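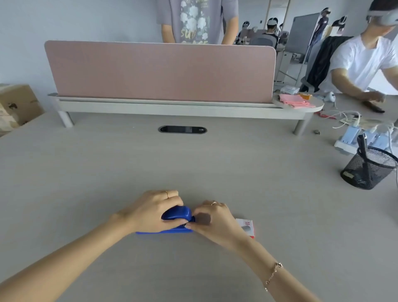
Progress Report to the Tiltis Fund
Project: Good Practice for Recording Manual Tasks for Robot Learning
Submitted by: Jolene Costigan, Project Lead, Dreltau
Reporting period ending October

1. Summary

The project remains on schedule. The draft code of practice, now called the Nilum Guidelines, has passed internal review and is in use at the desk-task site. Of the five sections promised in the grant agreement, three are complete, one is in draft and one has not been started. Spending is within budget.

2. Work completed

The section on task definition is complete. It requires each recorded task to have a written start state, a written end state and a list of permitted objects. Ordinary office items are used, and operators work at standard desks with the usual cables, pen holders and packaging left in place. An earlier draft called for cleared surfaces. Reviewers at Vincze objected that robots trained on such recordings would be poorly prepared for working offices, and the requirement was withdrawn.

The section on operator conduct is also complete. Both hands should stay within view during a manipulation. Operators are asked to work at a natural pace and to leave mistakes in the recording, marked as such. Rings and bracelets are permitted, but the session sheet must note them so that later users of the data can select or exclude those recordings.

The third completed section covers consent and privacy. Every person who may appear in the background of a recording must have signed the same consent form as the operator. Visitors are to be kept out of recording areas until they have signed. Consent may be withdrawn at any time, and the affected recordings must then be removed within 5 working days.

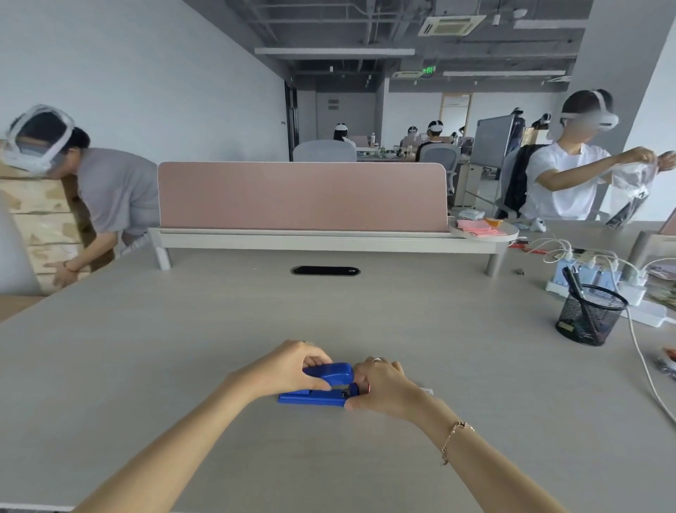 Small tools with moving or sharp parts have required more attention than expected. Staplers are a case in point: opening, loading and clearing one involves fine two-handed contact that is valuable for training, but it also brings fingertips close to the staple track. The guidelines now ask that such tasks be rehearsed once before recording and that no operator be timed on them.

3. Trial of the guidelines

A set of 600 recordings was checked against the completed sections. Esi Eshun led the review and has proposed changes to the session sheet, mainly to the wording of the object list. Two reviewers read the same 100 recordings independently and disagreed most often on whether an end state had been reached. The definition of "end state" has been rewritten as a result.

4. Issues and risks

Spacing between operators is not yet settled. Headset users at neighboring desks can reach into each other's work area when handling boxes or bags. A minimum distance will be set in the fourth section – the draft currently leaves the figure blank pending advice from Vincze.

Translation of the session sheet is behind plan. We do not expect this to affect the final delivery.

5. Next period

We intend to finish the section on workspace layout and begin the section on storage and retention. A review call with Vincze is held each Thursday, and fund staff are welcome to attend. No change to the budget or to the agreed deliverables is requested at this time.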